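# Stisora -- household task recordings from a home-built setup

Hello, and welcome! This is the data card for Stisora, a small collection of recordings made with the two-armed robot I have been putting together, taking apart and putting together again in my living room and (when something needs drilling) at the shared workshop down the street. If you came for the wiring notes or the wrist covers, those live in the `hardware/` folder and have their own README, which is even longer than this one, so bring a drink.

Last edited November 28, 2024, by Leen Matar.

## What you get

There are 551 episodes in the current release. Each one is a single attempt at one short job, from the moment I press the pedal to the moment I press it again. In every episode folder you will find:

- `head.mp4` -- the view from the head camera
- `joints.csv` -- positions for both arms, one row per tick
- `grip.csv` -- commanded and measured opening for the left and right grippers
- `note.txt` -- whatever I typed afterward, which can be one word or a paragraph depending on how the evening was going

I have kept the failed attempts in. They are marked `ok: false` in `index.json` and you can filter them out in one line, but please have a look at a few before you do. Some of my favorite recoveries are sitting in episodes that went wrong at the very end, and there are 57 of those flagged `late_fail` if you want to go straight to them.

## How the jobs are grouped

The folders are named after what gets handled and not after where it happens, because I kept moving the furniture and the room names stopped meaning anything.

- `cloth/` -- towels, napkins, a scarf or two
- `cushions/` -- pillows being picked up, stood up, turned and put down
- `boxes/` -- lids, flaps and small cartons
- `kitchen/` -- only a handful so far, and none with liquids

`cushions/` is the one I am proudest of, and also the one that took the most patience. A pillow gives way wherever you touch it, so the gripper reading alone tells you very little. With a carton the measured opening stops dead at the width of the cardboard, and you know you have it. With a pillow the jaws keep closing and closing, and the number drifts down so gently that my first grasp detector (a plain threshold, I was young and hopeful) called nearly everything a miss. The current one looks at the slope over 53 ticks instead and does a much nicer job, though it still gets muddled by thin fabric folded over on itself.

## A note on the arms

Both arms run the same firmware, a lightly patched copy of Imon, and the patches are in `firmware/patches/` with comments that I have tried to make readable. The left arm is the older build. Its elbow has a touch more play than the right, and you can see this in `joints.csv` as a small wobble after fast moves. I thought about smoothing it out for the release and decided against it, so what you have is what the encoders reported.

The cable routing at the wrists is my third go at it. Loops that are too short pull on the connectors when the wrist rolls, and loops that are too long catch on things -- chair legs, mostly. If you are building your own, leave more slack than looks tidy, roll the wrist both ways by hand before you power anything, and only then put the ties on.

## Known problems

1. The clocks on the head camera and the arms drift apart in long episodes. `tools/resync.py` fixes most of it. Run it before you train anything.
2. Fast arm moves blur in the video, the forearms especially. I have not removed those stretches.
3. In `cushions/`, the pillow is sometimes held low, near a corner, with the fabric bunched between the jaws. The label for this is `corner_low`. It is set by hand, so expect the odd disagreement with your own eyes. The right gripper has one of these grasps at the foot of the brown velvet armchair, while the left is open and free:
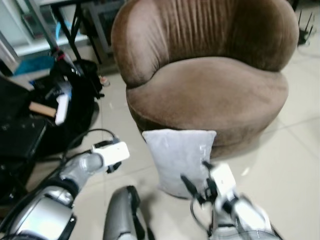
4. The floor is pale tile with very faint grout lines, and visual odometry does not enjoy it at all. Stavetti (the tracker I use for the base pose) loses its place now and then. Rows where that happened have `pose_ok` set to 0.
5. There is a `misc/` folder with 2,849 loose calibration stills in it. They are not sorted, and a fair number are duplicates. I mean to clean it up in December.

## Loading it

```
pip install -r requirements.txt
python tools/load.py --group cushions --only-ok
```

There is an older loader called `arai.py` in the same folder. It still works for `boxes/` and I have left it there for the two or three people who wrote scripts around it, but new labels will not show up in it.

## Using and sharing

Use it for whatever you like, at home, in class or at work. A mention of the name is appreciated. If you find a wrong label, open an issue with the episode number and I will fix it in the next release, and if you build something with it, please do write and show me!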